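Hooks, the partition and the long table: arrangements for the back room

Posted in Household, June

This entry sets out the arrangements now in force for the back room at Droketwood. It follows the earlier entry on the hall cupboard and should be read together with it, as several items which were formerly kept in the cupboard have been transferred and will not be going back. Readers who wrote to enquire about the cupboard shelf are asked to wait for the next entry, when the matter of the brackets should be settled.

The back room has served for some years as a place where things are put down. It lies between the garden door and the rest of the house, and anything carried in from either direction tends to stop there. In the past this household has responded with periodic clearances, each of which lasted until the first wet week of autumn. The present arrangement relies on fixed places, and the first of these is the row of hooks on the white partition.

A word on surfaces is required before the hooks themselves. Plain, smooth finishes were preferred for the whole room. They show marks more readily than a patterned finish does, but they can be wiped in a moment, and a mark that can be seen is more likely to be dealt with. The rule adopted is a damp cloth first, then a drop of washing-up liquid on the cloth, and no scouring powder under any circumstances. A matt finish that has been scoured develops a shiny patch, and the patch will outlast the stain.
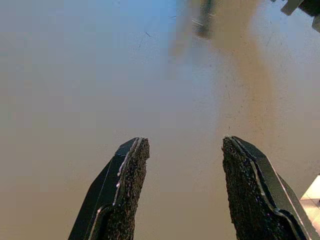

Should a matt surface be dried after it has been wiped?

It should be, with a soft dry cloth and while the surface is still evenly damp. Water left to dry by itself can leave a tide line, especially in districts with hard water, and the line is more troublesome to remove than the original mark.

The hooks came from the Kolleo range and were ordered through Tymoshchuk, a small ironmonger who supplies by post. The Plakholm pattern was considered at the same time and declined, the projection being too great for a passage that people walk along with their hands full. Delivery was prompt. One hook had a loose cap, which was replaced without argument, and the correspondence on that point is now closed.

The partition measures 2,184 mm in length. The hooks were set at 248 mm centres, a spacing arrived at by hanging two winter coats on the backs of chairs and moving the chairs apart until the sleeves no longer touched. Closer spacing had been proposed, on the ground that more hooks could be provided. It was rejected. A row of hooks that is too close together becomes in practice a row of half the number, each carrying two coats and a bag.

The passage between the partition and the long table is to be kept at 1,000 mm. This figure was not reached scientifically. It is the width at which one person may stand and remove a coat while another goes past with a basket, and it was established by trial one evening after supper. The table may be drawn out when it is needed for sorting, provided that it is returned before bedtime.

The following places have been allotted. Outdoor coats are to use the hooks towards the garden door. Aprons and the shopping bags take those in the middle. The last hook is reserved for whatever must leave the house next, whether a parcel, a borrowed umbrella or a coat for the cleaner's, and nothing may remain on it overnight without good cause. Keys are not to be hung there, having a bowl of their own in the hall.

As to the remainder of the room, progress has been uneven. The brown table has been kept for its length and because it takes a polish, though the polish means that every reflection from the doorway is returned to the person sitting at it. Small objects continue to collect on the top. Clear plastic bags, a cardboard box and the blue bucket occupy the far side, and it is accepted that these represent a stage in the work and will require a decision. Boxes for permanent use in the room may be up to 304 mm deep and no deeper, that being what will pass under the proposed shelf. Toys are to be off the tiles before the lights are put out. This last provision has been made before – it is made again here for completeness.

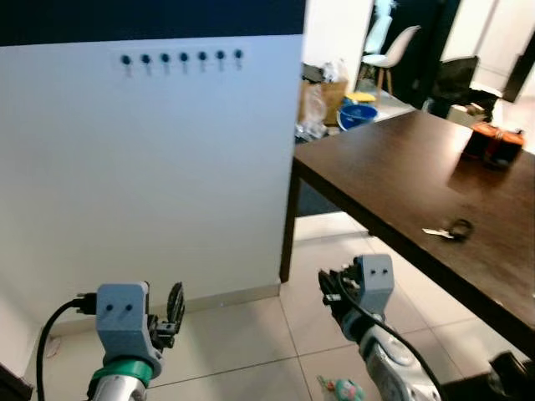

One reader has written in to say that hooks on their own never kept any room tidy, and that in her house the row had to be emptied completely on the first of each month before it did any good. She adds that a low bench beneath would have been of more use than the wide spacing, as children will always drop what they cannot reach.

Both points have been considered. The monthly emptying is a sensible measure and will be adopted from July, the contents of the row to be laid on the table and returned one at a time by their owners. The bench is a more difficult question. It would take space from the passage, and it would certainly become a shelf. A second, lower row has been suggested in its place and may be tried on the opposite wall if a suitable strip can be had in the same white.

Some notes on upkeep should be recorded while they are fresh. Coats with metal zips and buckles ought to be hung with the fastenings turned outwards, so that they do not swing against the paint. Bags are to be lifted clear of the hook before being drawn away. Any fresh scuff should be treated the same day with a white eraser, worked lightly in one direction, and wiped afterwards with clean water. The metal needs only a dry duster.

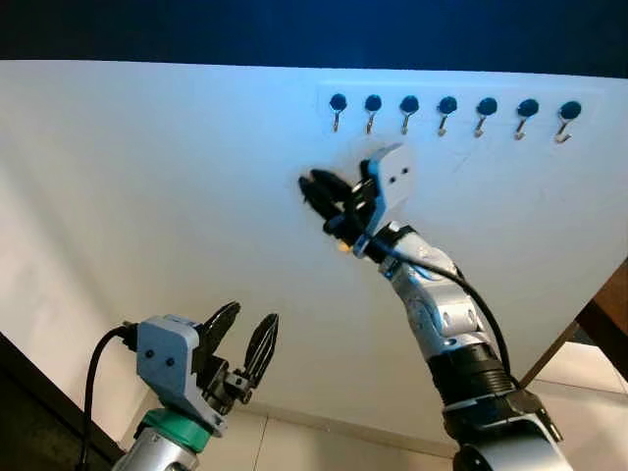 The fixings are to be checked twice a year, when the clocks change, by taking hold of each hook in turn and testing it for movement. A hook that turns under the hand should be tightened before anything is hung on it again. The correct screwdriver is kept in the kitchen drawer and must go back there. Two previous screwdrivers were assigned to this room and neither has been recovered.

The floor has not yet been dealt with in full. The grout will need a proper clean with a stiff brush and bicarbonate of soda, beginning at the far wall and finishing at the door, and this has been put down for the end of the month. The table will be moved for the purpose. Anyone intending to use the garden door that morning should go round by the side gate, which sticks, and needs to be lifted slightly as it is pushed.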